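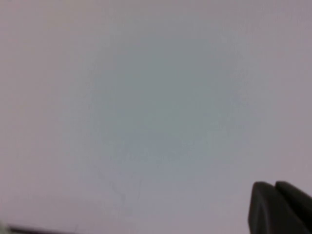

Bistmont tabletop examples, release 2

Prepared by Wulan Pelupessy and Gemechu Berhe. Last edit: Jul 3, 2018.

Contents

The set has 919 episodes of a robot arm working at one table. Each episode has video from two cameras: one fixed near the table, and one small camera at the wrist. Both videos are stored at 30 frames per second, together with the gripper state and the text of the instruction.
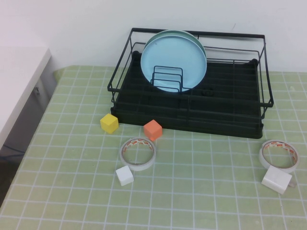

Fixed camera: dish rack with plates, cubes and tape rolls on the grid.

Objects

The objects are a black dish rack, plates, small cubes in yellow, orange and white, and rolls of clear tape. Please do not use the grid lines for measuring. We did not calibrate them.

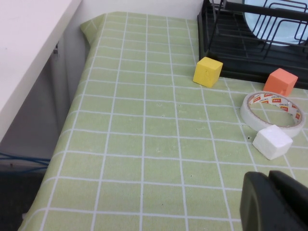 Instructions were written by Mitsuko Fukuda before recording and are kept as she wrote them, so the same cube can be called "block" in one file and "cube" in another. If your model needs fixed words, use the table in words.csv.

Known problems

- Some wrist frames are blurred, or show mostly a plain surface. They are not removed.
- The gripper covers the lower right corner of the wrist view. 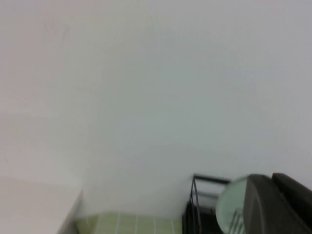 - The field "success" was filled by hand. In release 1 it was empty for the October recordings.

Contact

Send corrections to Gemechu, with the episode number.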